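Flulow Two-Arm Bench Kit: Frequently Asked Questions

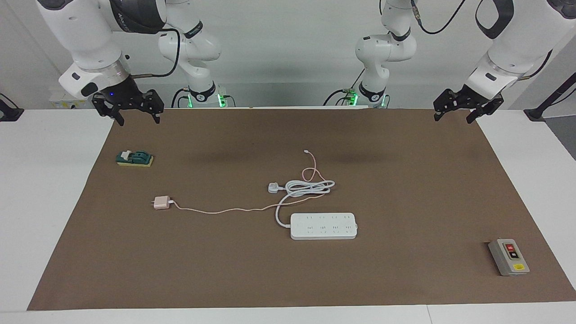

The Flulow kit is a tabletop system with two robot arms, sold by Redodport to labs, test houses and training departments that want to run handling tasks on small electrical goods: plugs, cords, switches, chargers and the like. The answers below cover the current hardware revision. Questions about the older single-arm kit are handled by email only.

ORDERING AND CONTENTS

What is in the kit?
Two arms with bases, two parallel grippers, a control unit, an emergency stop, a work mat, mounting hardware and all cables between the arms and the control unit. The software license is included. The table is not.

Is a computer included?
No. The control unit runs the motion layer. Planning, recording and playback run on your own machine, which connects over wired Ethernet. Wireless control is not supported and there are no plans to add it.

How much does it cost?
The base kit is $3,524 per month on the rental plan. Purchase prices are quoted individually and depend on the number of kits, the shipping address and whether you want on-site setup. Ask for a written quote; prices given over the phone are not binding.

What is the minimum rental term?
3 months. After that the rental continues month to month until you send notice.

How long does delivery take?
35 days from receipt of a signed order. Orders placed in December ship in the order received once the warehouse reopens in the new year, and the delivery period starts from the reopening.

Can I buy one arm and add the second later?
No. The two arms are calibrated as a pair before they leave the warehouse. A replacement arm can be fitted to an existing kit, but the pair then has to go through the calibration procedure again.

Do you sell the practice objects?
A starter box is available as an option. Most customers use their own, and we recommend this if you already know which parts you will be handling. Results on a practice plug do not transfer cleanly to a different plug with a stiffer cord.

SETUP

What kind of table do I need?
A rigid table with a flat top. Folding tables and tables on casters are not suitable. Height-adjustable desks are acceptable if the frame does not sway when the arms stop suddenly. Check this with the sway test in chapter 2 of the manual before you fasten the bases.

Where do the arm bases go?
At the back edge of the table, both facing the operator side. Spacing is set with the template in the hardware box. Do not estimate it. The collision model assumes the template distance, and a base that is out of position will cause the arms to stop early or, in the worst case, to touch.

Do I have to use the mat?
The software does not require it. We advise using it, for two reasons. Thin cords slide on a smooth tabletop when a gripper closes on them, and a plain surface makes small pale parts easier for the vision module to separate from the background. Any plain, low-gloss mat will do if it lies flat. Avoid patterns.

What do the lights on the bases mean?
Green: powered, no fault.
Amber: powered, motion blocked. Check the emergency stop first.
Red: fault. Read the code in the status window before you cycle power, or it will be lost.

How should I route the cables?
Leave enough slack at each joint for full travel, then tie down the rest behind the bases. Move each arm by hand through its range with the power off and look for any point where a cable pulls tight. Repeat after the first day of use.

How long does setup take?
Two people who have read the manual can finish in one working day, including calibration. Customers who order on-site setup get a visit from a technician, who also runs the acceptance test and leaves you a signed copy of the results.

OPERATION

What tasks is the kit meant for?
Picking, placing, turning, pressing, inserting and simple cord handling. Typical customer tasks include pressing buttons on a switch box, throwing a lever switch, separating cords, and seating a plug in a power strip.

Why two arms?
Many of these tasks need one gripper to hold and the other to act. A power strip that is not fastened down will move when a plug is pushed into it. With one arm you need a fixture for every part. With two, the second arm is the fixture.

Can it handle tangled cords?
Within limits. The arms can lift and separate loose loops when the cords differ in color or thickness. Two cords of the same color, crossed several times, have a high failure rate, and knots are outside the specification. If your process produces knots, talk to us before ordering.

Can it insert a plug?
Yes, provided the socket position is known and the pins are straight. Insertion force is limited in software. New, tight sockets may exceed the limit, in which case the arm backs off and reports an incomplete insertion. The limit can be raised by an administrator, but not above the gripper rating.

May I work with live power?
No. All electrical objects in the work area must be disconnected from any supply. The grippers are not insulated and the kit is not certified for energized work. Damage caused by live parts is not covered.

How do I teach a task?
There are two methods. In hand guiding, you move the arms directly and the control unit records the path. In scripted mode, you build the task from blocks in the editor. Hand guiding is faster for cords and other soft parts. Scripted mode gives better repeatability for buttons and levers.

Does the object layout have to be the same every time?
For a recorded path, yes. For tasks that use the vision module, parts may be moved anywhere inside the shared reach area, which is the zone both grippers can get to. Parts near the front corners may be reachable by one arm only. The editor shows the reach area of each arm as an overlay.

Can I change the gripper fingers?
Yes. The fingers come off with a hex key. After changing them, enter the new finger length in the tool settings and run the touch-off routine. Skipping the touch-off is the most common cause of grippers pressing into the table.

Is it safe to stand next to the arms while they run?
Stay outside the reach area during automatic motion. Contact detection is built in, but it is there to limit damage and does not replace a risk assessment. You are responsible for the assessment at your site.

SOFTWARE AND DATA

Which software comes with the kit?
The Drullow editor, with one license per control unit. It includes the recorder, the block editor, the vision module and the log viewer.

Can I use my own software?
Yes. The control unit accepts joint and gripper commands through a documented interface. Support covers the interface itself. It does not cover your code.

Where is recorded data stored?
On your computer. Nothing is sent to Redodport unless you attach a log to a support request.

Do updates cost extra?
No. Updates are free during the rental term and for the length of the warranty on purchased kits. Read the release notes first, as some updates require recalibration.

SUPPORT AND RETURNS

Who do I contact about a fault?
Technical support is run by Panagiotis Shehu. Include the kit serial number, the fault code and the log from the hour in which the fault occurred. Requests without a log take longer.

Who handles quotes and rental contracts?
Mylene Dalisay, customer accounts.

Who does repairs?
Repairs are done by Nikolovski, our service partner, under our warranty terms. Do not ship an arm without a return number. Arms must travel in the original case with the joint locks fitted.

What wears out first?
Finger pads, then the gripper cables near the wrist. Both are stocked as spares and can be changed by the user. Joint work is for the repair shop only, and opening a joint cover voids the warranty on that arm.

What happens at the end of a rental?
We send a return label and a packing list. Clear your recordings from the control unit before you pack it. Missing cables and mounting parts are billed at the spare parts price.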